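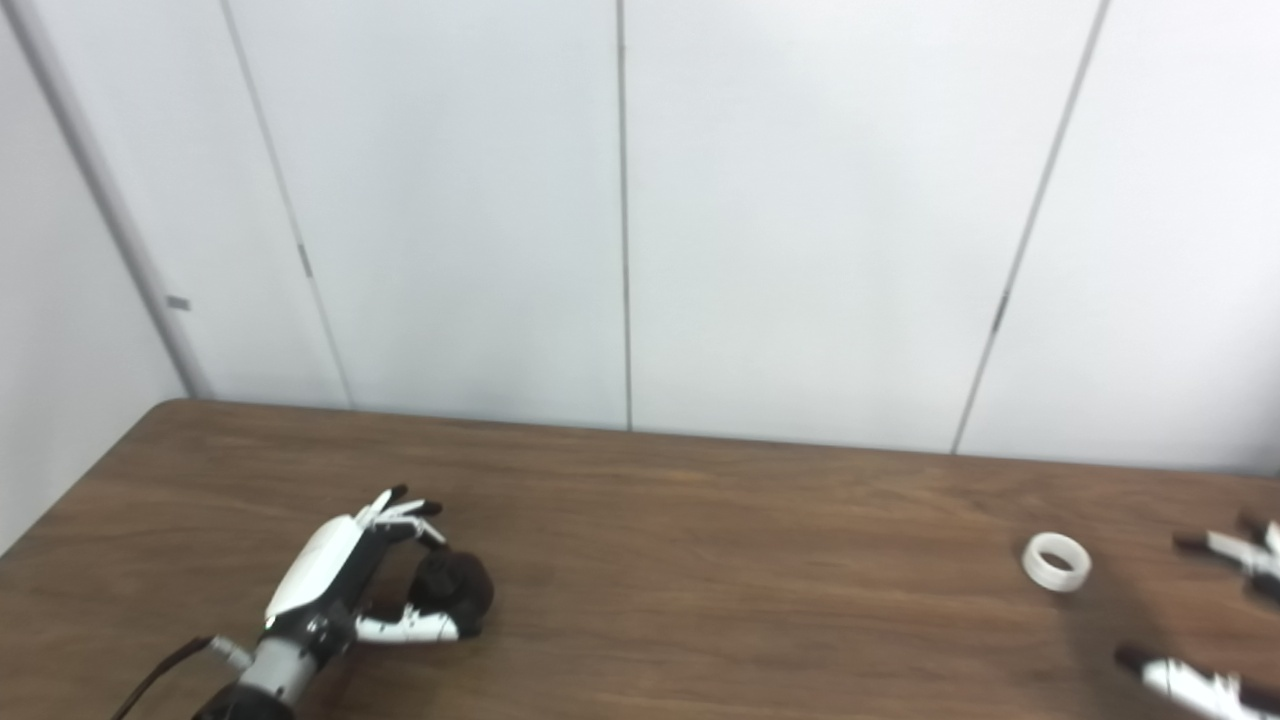
Mão de cinco dedos ou garra paralela: alguém comparou a sério?

Publicado em setembro, por parafuso_solto
Tempo de leitura: 4 min

parafuso_solto:
Andamos a testar um par de mãos Girkemel contra a garra de dois dedos da Onditz que já tínhamos. O folheto promete 500 preensões seguidas sem recalibrar. Não acredito. Com peças pequenas e redondas os dedos fecham bem, mas o polegar tem de vir por baixo e qualquer desvio na pose do pulso estraga a preensão. A garra Onditz é feia e repete sempre igual.

eixo_seis:
Discordo. A garra paralela repete igual enquanto a peça for igual. Dá-lhe um rolo de fita de lado e depois falamos. Que controlador usas?

parafuso_solto:
O Plastard, firmware 21. O rolo também entrou nos testes, na mão direita, com a peça escura na esquerda. Aproximar as duas é que me tira a paciência – o planeador trata cada braço como se o outro não existisse. 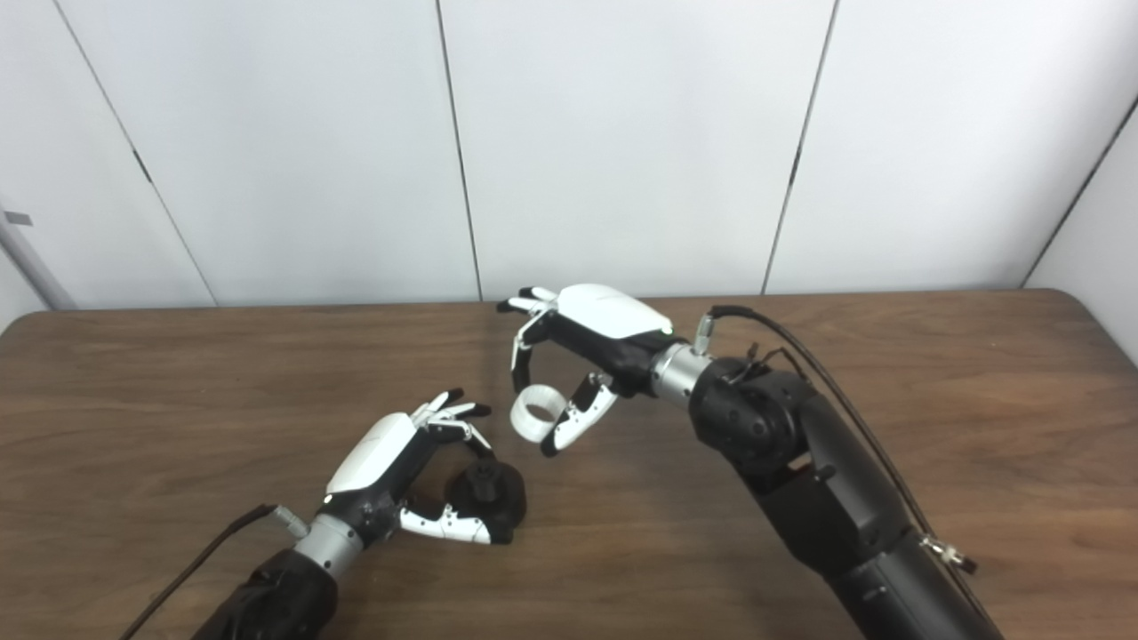 Resposta mais votada

binario_torto:
Isso é problema do planeador, não culpes as mãos. Com o Stępień na mesma tarefa tive menos paragens, embora o ajuste de força seja um suplício. E vê a folga dos cabos no pulso antes de mexer em ganhos.

eixo_seis:
Menos paragens em quantas tentativas? Sem registo, fica a impressão de cada um.

Comentários (3)

cabo_curto: Quem paga cinco dedos para segurar fita-cola?

leitor1885: Gostava de ver os dados em bruto, com as falhas incluídas.

parafuso_solto: Ponho o registo aqui quando acabar a série com a Onditz.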